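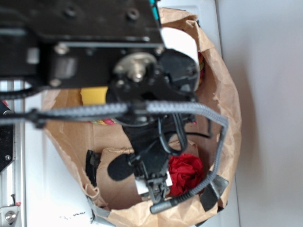

A robot arm reaching into a paper bag on the bench at Stasard.

The kettle at Stasard lives on top of a filing cabinet, between a tray of spare screws and a very healthy spider plant, and I was given a mug of tea before I had got my coat off. I had come to ask a simple question, the one my mother asks me whenever I tell her what I write about: when can one of these things put the shopping away?

The engineer who runs the bench laughed at that, kindly enough. She has been asked it before, mostly at weddings. "People think I'm being modest when I say not yet," she told me. "They've seen a film of a robot doing a somersault, and they assume that a bag of groceries must be the easy bit. I'd love it to be the easy bit."

She came to Stasard from Dotovton, where she spent her first years after college looking after the machines that put lids on jars. It was good work, she says, and she still talks about those machines the way some people talk about old dogs. They did one thing, all day long, and the jar was always where it was meant to be. "If a jar was a finger's width out of place, an alarm went off and I came along with a spanner. There isn't an alarm for a kitchen. Everything is a finger's width out of place in a kitchen — that's how you know someone lives there."

So why a paper bag, I wondered, when there are so many tidier things to practise on? She put down her tea for this one, and I could see I had asked about something dear to her.

"A bag is horrible," she said. "It's lovely, but it's horrible. The sides move when you touch them. The opening changes shape. Things hide behind other things, and there are creases that look like the edge of something you could pick up. You and I put a hand in and feel about without looking, and we know straight away that we've got the sponge and not the side of the bag. We don't even stop talking while we do it."

Her colleague, a quieter man who looks after the software, joined us at this point with a packet of ginger biscuits. He told me he had once left a session running and come back to find the arm had carefully picked up a fold of the bag, and was holding it out as though it were very pleased with itself. By his count the team got through 720 attempts at bag unpacking in December, and he has a spreadsheet of every one. I asked how many had gone well. He said that depended on whether I would mind having my eggs put down from a height.

I did press them on this, because I think readers deserve something firmer than a joke about eggs. What they both said, in slightly different ways, was that lifting a single light thing from an open bag is now quite ordinary, and that emptying the whole bag without a person nearby is a different matter. The soft things fold up. The flat things lie against the paper and won't be pinched. And the cables on the arm itself need thinking about too, when everything has to go down into a space made for somebody's bread and tomatoes.

Shops may see the benefit before homes do. Stasard has been talking to Živković, a family grocer with two branches, about sorting returned orders in the back room at Stemton. It's dull work and hard on the wrists, and the staff there would happily hand it over. The engineer spent two days with them before Christmas, doing the job herself. "I was slow," she admitted. "The woman next to me was chatting about her grandson the whole time and she'd done three bags to my one. I came home and took half the things off our list of what we thought was difficult, and put a completely different lot on."

What went on the list, I asked? Knowing when to stop, she said. The woman at Stemton would give each bag a little shake at the end and look in, and then fold it flat, and the engineer realised that they had never taught their arm to check whether it had finished.

I asked whether she would have one at home, supposing it worked. She thought about it for longer than I expected. For her father, yes, who can't bend to the low cupboards any more and hates asking. For herself she'd sooner have one that did the bedding, and her colleague said through a biscuit that bedding was years off, and they were still arguing about duvet covers when I went to find my coat.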